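A Tuesday at the Pliltside Open House 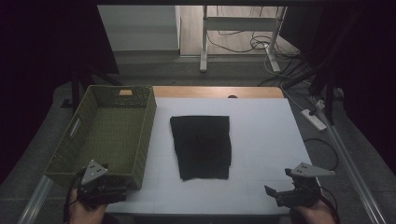
The garment table at Pliltside, with a folded black garment, a green basket and both hand grippers.

I went to Pliltside because the sign-up page promised a tour and lunch. Lunch was a granola bar. The tour was mostly one table, and I came home with four pages of notes about it.

The table belongs to what they call the Mabula station. A person sits down, takes a gripper in each hand, and handles clothes with them all morning so that a robot can learn how it's done. I had pictured something with more chrome. The station has a white work surface, metal rails down the sides, dark curtains, and enough black cable to moor a ferry.

Our guide was Warrick Grimshaw, who looks after the station and talks about it the way my uncle talks about his boat, meaning mostly about what goes wrong with it. He asked us to keep our feet off the cables. A man behind me had already put his foot on a cable. Grimshaw waited.

The day starts with the grippers. Each one gets opened and closed 27 times before anybody touches a sleeve. I asked why 27. He said the person who wrote the checklist has left. While they click away he listens for a scrape, which usually means lint has worked its way in behind the fingers. Black cotton is the worst for this. He takes the lint out with a wooden toothpick, having tried the proper brush that came with the kit and thrown it in a drawer.

Next, the cables. Each gripper trails its own, and the fault he sees most is right where the cable meets the body, after weeks of being tugged by someone reaching for the far side of the table. From the outside everything looks fine. The signal drops for a blink and comes back, and you find out in the afternoon when you go through the recordings. His cure is a loop of slack and a strict rule about not winding the cable around your wrist. If a gripper drops out twice in one shift it comes off the station and the spare goes on. The spare lives in a box marked SPARE, and inside it, when he opened it for us, was the box's packing foam. The spare was on the repair bench. He closed the lid again with some dignity.

The plates on top of the grippers get a wipe and a wiggle. One that has worked slightly crooked will throw off the whole session, so he checks the screws on Monday and again whenever somebody drops one. People drop them a lot, he said, and they all say they didn't.

The basket goes back in the same place at the start of each run. So does whatever is being folded. The log for this setup stood at 1,821 runs when we visited, and the station gets a full going-over every 100: everything unplugged, rails tightened, surface cleaned, all of it plugged back in, in an order that is taped to the inside of a cupboard door. The people from Clusel, who had driven up in a van together, photographed the cupboard door.

They also asked what the software was. It's called Jovon, and Grimshaw's full remarks on it were "It's fine if you start it second." Start it before the grippers are awake and it swaps left and right. He lost most of a day to that once, and the folding looked, he said, like a man getting dressed in a tent.

We each got a turn. I managed to pick up a corner of a shirt and put it down somewhere else. A girl of maybe ten went after me and folded the thing in half.

Parking is behind the building. Bring your own lunch.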